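To: Esatano pattern and sewing list
Date: October 7, 2019
Subject: Re: Seam slippage on the Stoller wrap skirt, size grading

On the previous message, the following was written:

> I have cut the Stoller wrap skirt twice now in the Flullitz
> rayon and both times the side seams pulled open at the hip
> after a few wears. Stitch length was 2.5 mm, polyester
> thread, seam allowance as printed. The fabric does not tear.
> The yarns just slide away from the stitching. Is this the
> pattern or the cloth? Also, the waistband came out short
> against the skirt panels in the largest size.

Two separate problems, so I will take them in order.

1. Slippage. It is the cloth. The Flullitz rayon is a filament weave with a low pick count, and the yarns have little grip on each other. A stronger thread will not help. What does help:

- Shorten the stitch to 2 mm.
- Use a size 70 needle, new.
- Sew a French seam, or fell the allowance flat to one side.
- Add ease at the hip. The Stoller draft is close there for a skirt sold as loose.

I ran a strip test on the rayon with a plain seam and with a felled seam, loading both in steps of 50 grams. The plain seam showed a visible gap at 400. The felled seam reached 600 before I could see daylight through it. Small samples, one bolt, so treat the numbers as a comparison only.

The Tang cotton lawn in the same weight did not open at either load. If you want the skirt to last and do not mind less drape, use that.

2. Waistband. This one is the pattern. In the first printing the band piece for the largest size is marked 69 cm at the fold, and the skirt panels walk out to 71. The gap is 2 cm on the half, so 4 cm on the full waist. Extend the band at the fold line. Do not ease the skirt in, as the front edge will ripple where the wrap crosses. Smaller sizes match on my copy.

Check the tie opening after you lengthen the band. The notch is measured from the side seam and has to move with it. 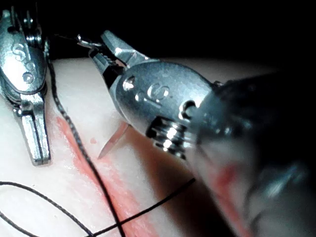 Thread held in the jaws, curved needle below.

One correction to my earlier post on hems: I gave the bias facing as 3 cm finished. It should be 3 cm cut. Finished width depends on your allowance.

If anyone has the second printing, please post the band length for the largest size. I plan to update the errata page in November and would like to list both versions.

--
Esatano list, pattern errata
Reply to the list, plain text, trim quotes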